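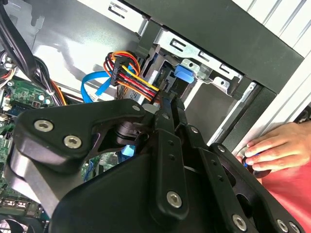
14th March

Finished the second round of glue tests on the bookbinding samples and wrote up the drying notes, which were getting out of hand on loose bits of paper. The wheat paste batch is better than the last one, smoother and with no grit in it, and it spread well on the Sirko paper. The spines are still the trouble. If a cover is to come off cleanly in ten years for repair, the lining has to hold without soaking into the folds, and the thin paste goes straight in. All the old humidity readings are on a drive in a desktop computer, the drive bay cage and SATA connectors being easy enough to get at with the case open, and I want those readings copied before the next batch so that I can compare like with like. Until that is done I am working from the paper log, which has gaps in April of last year.

Paste, batch 6

Flour and water, one part to five by volume, left to stand overnight, then cooked slowly in the double pan. Stirred the whole time. It went from milky to glassy later than I expected and I nearly took it off too early. Kept it on the heat for 40 minutes in all. Let it cool under a damp cloth, then pushed it twice through the horsehair sieve. The first pass left a fair amount behind, the second almost nothing.

Straight from the sieve it is too stiff for lining paper. I thinned it in the small bowl with cold water, a spoon at a time, until it dropped off the brush in a slow string. For the board work I left it stiff. Smell is clean. The last batch had a sour edge on the third day, so the rest of this one is in the fridge in the jar with the blue lid. Please do not use it for anything after the weekend, even if it looks all right.

Samples

Same blocks as before: plain text paper, folded and sewn on tapes, sections pressed overnight. Linings tried were:

A – Sirko paper, grain running head to tail, thin paste
B – Sirko paper, same grain, stiff paste
C – Norora tissue, two layers, thin paste
D – Norora tissue under Sirko, stiff paste between
E – muslin, stiff paste, no paper

A went on nicely and looked the best of the lot when wet. Once dry it had pulled the spine slightly hollow in the middle, and when I opened the block flat there was a hard line at the second fold where paste had crept in. Same fault as last time. I don't think the paper is to blame.

B was slow to lay down. The paper drags on stiff paste and it is hard to shift once it touches. One corner creased and I left it, as it makes no difference to the test. It opens well, no paste between the sections that I can find with a bone folder.

C is very flexible, perhaps too flexible. The tissue stretched as I was laying the second layer and I had to trim the edge. It would suit a thin pamphlet. On a block this thick I would expect the spine to lose its shape with use.

D is my favourite so far. The tissue seems to act as a barrier and the Sirko gives it some body. It took longest to dry of the paper ones.

E is strong and ugly. The weave shows through at the edges and would need covering. It does open flat, though, and it didn't move at all in the press.

Drying

I had been leaving everything under the same weight and pulling the blotters whenever I remembered, and the results from the first round are not worth much for that reason. This time every sample had fresh blotters at the same intervals and sat under the Vongate press with the wheel just nipped down. It is very easy to overdo that press. The wheel is heavy and carries on turning by itself if you let go of it.

A, B and C felt dry to the back of the hand the next morning. D was still cool to the touch and went back for the afternoon. E was dry on the outside and damp underneath, and I only found that out by lifting a corner. For muslin I would now say two nights as a rule and not trust the feel of it.

The room was colder than I like. The window on the yard side does not shut fully and there is a draught along the bench, which dries the near end of a stack faster than the far end. I have moved the press to the inside wall. It is further from the sink but the drying should be more even.

Peel test

Cut a strip from each lining and lifted it dry, then again after five minutes under a damp compress.

Dry: A tore, leaving a layer of paper behind. B the same, a bit cleaner. C came apart in shreds. D split between the two papers, leaving the tissue sitting on the spine. E would not lift at all without taking fibres with it.

Damp: A and B came away in one piece with some scraping. C turned to mush. D was very good, top layer first and then the tissue, with hardly any residue on the folds. E came off whole but slowly, and needed a second compress.

D again, then. I would like to see it on a block with a rounded spine before saying more, as all of these were flat.

Stock

The Norora tissue is running low. There are a few full sheets left in the plan drawer and a roll of offcuts, fine for mending but too narrow for linings. Enough Sirko for this job and the next. I have asked Fitgate for a price on 300 sheets of the text paper, as we go through it faster than anything else. Last time the grain was wrong on part of the delivery, so fold a corner and check when it comes. Linen thread is fine. Blotters are tired and some have paste on them – I've put the worst ones aside for under the glue pot.

Next

Round three blocks, D only, one with thin paste under the tissue and one with stiff all through. Copy the humidity readings over and fill the gaps in the log from them where the dates match. Make a half batch of paste, no more, because half of this one will be thrown away. Sharpen the paring knife. Leave one D sample on the shelf until April and open it fully every so often to see whether the fold line appears.

2 comments
0 shares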